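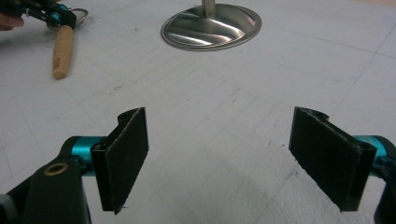
Figure 3. Gridded work surface used in the hanging task, with small marks and scuffs on the white ground.

3.2 Work surface and objects

The hanging task was set out on a wooden tabletop covered by a large sheet of white paper. The sheet carries a faint printed grid in thin grey lines and is made up of several panels, the seams of which form a second, looser grid. It is taped down at the edges. We chose a printed ground over a bare tabletop so that the starting position of each object could be written down as a cell reference and found again by a different person. The grid lines were kept pale on purpose. In an earlier version, printed in September with darker lines, participants tended to line objects up with the nearest line even when they had been told that placement was free.

Sheets were not cleaned between trials. Specks and smudges were allowed to build up over a block and the sheet was changed only when the tape lifted or a seam opened. Aurelio Gallardo coded the condition of the surface at the start of each block on the scale given in Appendix B. Surface condition did not enter the main analysis.

The target object was a small metal stand of the kind sold for rings and keys, shaped like a coat stand in miniature. We refer to it below as the Orkell stand, after the supplier. The second class of object was a set of light wooden sticks. Some of these have a slot cut near one end, and the participant's task was to bring the slot over a named hook and leave the stick hanging.
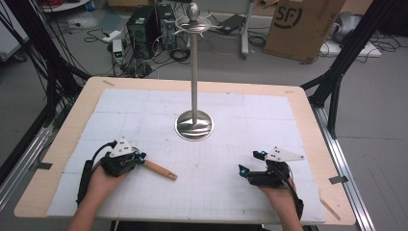 The stand was placed near the middle of the paper at the start of a trial, with its dome-shaped base flat on the sheet. The hooks sit in a ring below the finial, so any one hook can be approached from the side or from slightly above, but its neighbours limit how far the stick can be turned once the slot is close. This crowding is the main source of difficulty in the task. A stick brought in level with the table meets the pole before the slot is over the hook; one brought in at too steep an angle touches the next hook along.

The polished base raised a separate problem. It reflects its surroundings, and two coders working from recordings at first disagreed on whether a stick lying close to the base was touching it. The rule adopted was to score contact only where the stand itself was seen to move.

Each of the 22 participants completed 18 blocks, and 2,820 trials were kept after exclusions. Refugio Escobedo scored every trial for final state (hanging, resting on the base, or on the paper), and 11 trials in which the stand fell over were scored separately. Starting cells for the sticks were drawn afresh for each block, with the four cells nearest the base left out.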